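Wodura Visitor Nights

Data card and README, release 14

Summary

Wodura is a table of monthly visitor nights for small lodging places: guesthouses, family hotels, campgrounds and rented rooms. Each row gives one lodging place, one month, and the number of nights sold to domestic and foreign guests. The release covers 800 places in two districts, Tulledum on the coast and Plevbridge inland. It is meant for people who study seasonal travel and for local offices that need a baseline to compare against their own counts.

The data is not a full census of tourism. Large hotels report through other channels and are left out. Day visitors, cruise passengers and guests staying with relatives are also out of scope.

Files

nights.csv - main table, one row per place per month
places.csv - one row per place, with type, district and bed count
origin.csv - nights by guest country of residence, district level only
holidays.csv - public and school holidays used in the seasonal adjustment
changes.txt - list of corrections since the previous release

All files are UTF-8, comma separated, with a header row. Missing values are left blank. A zero means that the place was open and reported no guests.
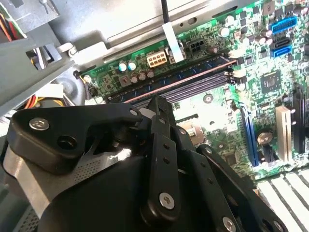 Columns in nights.csv

place_id: text key, matches places.csv. Keys are never reused after a place closes.
month: year and month, with a hyphen between them.
nights_dom: nights sold to guests who live in the country.
nights_for: nights sold to guests who live abroad.
days_open: number of days the place was open for booking in the month.
status: r for reported, e for estimated, c for closed all month.
rev: revision counter, starting at 0.

A night is one guest for one night. Two guests sharing a room for three nights make six nights. Children are counted if they were entered in the guest register. Practice differs between places, so family campgrounds probably come out low.

Collection

Places send in a short form after the end of each month. Forms may be filed online or on paper. Paper forms are keyed twice and the two versions compared; any row that differs is checked against the paper. The online form rejects totals larger than the bed count times the days open, but the paper form has no such check, and the same test is run later during cleaning.

Foreign guests are assigned by country of residence, as written in the register. Before release 9 some places in Plevbridge recorded nationality. Those rows have not been converted, and origin.csv should not be used to compare Plevbridge across that break.

Estimation

When a form is missing, nights are filled in from places of the same type and district, scaled by bed count. A place with no form for three months in a row is dropped from estimation and its rows are left blank until it reports again. Estimated rows are replaced when a late form comes in, and rev goes up by one.

Seasonal adjustment follows the Değirmenci method, which moves the effect of floating holidays between neighboring months before the monthly factors are computed. Adjusted figures are produced by the adjust script and are not stored in nights.csv. The script needs at least four full years of data for a series. Shorter series are passed through unchanged with a warning.
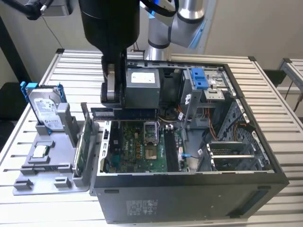
Known problems

Campgrounds in Tulledum often close partway through a month and leave days_open at the full month. Occupancy rates computed from those rows are too low in October.

December is thin in Plevbridge. Most forms arrive after the release is built, so the share of estimated rows is higher than in any other month. Use the next release if December matters to your work.

Fourteen of the older place records have no bed count. They are kept in nights.csv but take no part in estimation.

Privacy

Places with fewer than five beds are merged into one row per district and month, with the place_id starting in M. In origin.csv, countries with fewer than 200 nights in a month are grouped under "other". Names and street addresses are not included, and location is given by district only.

Loading

Read place_id as text. Some keys have leading zeros and will break if a spreadsheet program turns them into numbers. For a quick test, sample.csv holds the first 1,000 rows of nights.csv in the same layout.

Updates

Releases are built on a Tuesday, twice a year. Corrections between releases go into changes.txt with the old value, the new value and the rev number. Please cite the release number along with the name of the data set.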